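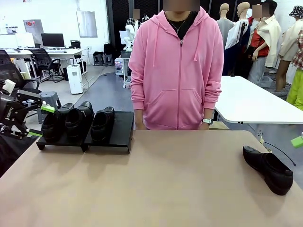
Flenico tests robot cells for stores before they go in front of customers. We take the arms, grippers, controls and safety settings that a retailer or an integrator has chosen, run them on the kind of work they were bought for, and write down how they fail. Most of that work is slow. A shoe display cell, for example, has to pick up single shoes and place them on risers with the toes toward the front, and a black leather shoe lying on its side on the table is a different pick from one standing upright on a low shelf. The operator's place is directly behind the table, between the reach of the two arms, and most of what we know about that position comes from one fault.

The August stop

In August a two-arm cell of the Zembridge type was on test with us for shoe handling. During a placing cycle the left arm released a shoe above a riser, lost its position reference, and moved sideways toward the table edge at low speed before the drive shut off. The operator stepped back. The arm touched the riser and pushed it; there was no contact with a person. The distance traveled after the fault was 283 millimeters. The limit in our own procedure for that cell was far less than that, and the controller had reported the arm as stopped for part of the movement.

We closed the cell the same day and kept it closed until the cause was found. The full report went to the client and the integrator. A shortened version is given below because new clients ask for it, and because the way we now work follows from it.

What failed

The fault had two parts. The first was a connector at the wrist. The gripper cable had been routed with too little slack, and at one wrist angle it pulled on the connector housing. The contact opened for a few milliseconds. The gripper controller restarted and sent a zero value for its own position, which the arm controller accepted as valid.

The second part was in the stop logic. A loss of gripper signal was set up as a warning, and the protective stop was tied to a second message that arrived late. The status light and the screen both took their state from the command that had been sent. Neither one read the motor encoders. An arm that had been told to stop was shown as stopped.

Either part alone would have been a nuisance. The connector had in fact opened before. When Juwita Tjoa went through the logs she found 67 earlier restarts of the same gripper controller, all cleared automatically, none passed to the operator's screen. They were spread over 2,566 cycles. Our daily check at that time looked at completed placements and at dropped shoes, and the restarts fell into neither group.

That was our error. The logging was available and we did not read it.

What we changed

Cable routing is now checked at the limits of every wrist joint, with the gripper open and closed, before any powered cycle. The check is done by hand and takes most of a morning on a two-arm cell.

Loss of gripper signal causes a protective stop. It may not be set to warning level during testing, including at a client's request.

The stopped state is taken from the encoders. If the commanded state and the measured state disagree, the screen shows a fault and the cell must be reset at the panel.

Automatic restarts are counted and reviewed at the end of each shift. A repeat on the same device closes the cell until someone has opened the connector and looked at it.

Operators stand with both hands in view of the second tester at the start of a cycle, and the second tester holds the enabling switch. The operator does not reach for a fallen or tipped shoe until the measured state reads stopped. Loose cables on the table surface are recorded at setup with their position and purpose.

After these changes the cell was run again for 373 hours with the original arms and a new wrist harness. The gripper controller restarted twice in that time. Both restarts produced a protective stop within the limit. The second was traced to a supply voltage dip and had nothing to do with the harness.

What remains open

We have not solved the case in which the gripper controller restarts while a shoe is held. The protective stop leaves the fingers at their last force, and with soft fingertip pads the shoe may slip out slowly. Cutting power to the gripper drops it at once. Neither is good above a customer's foot. Our present advice is to keep held items over the table at all times and to reject any path that crosses the front edge. Tomov, the path checker we wrote for this, flags such paths but does not yet account for long items such as boots.

Who we are

Hafiz Entili founded the company after working in machine maintenance and is responsible for mechanical inspection. He signs the release for every cell that leaves the test floor. Juwita Tjoa leads controls and fault analysis. The Tjoa log format, used in all our reports, is her work; it puts commanded and measured state in adjacent columns with a common clock.

The people who run the cells are trained on the stop procedure before they are trained on the task. Any of them may close a cell without giving a reason at the time. The reason is written up afterward and is not used in performance reviews.

Working with us

We accept cells for garment, footwear and small-goods handling. Send the wiring drawings, the controller version and the complete fault log with the first inquiry. A summary of the log is not enough. Inquiries received by noon on Friday are reviewed the same day.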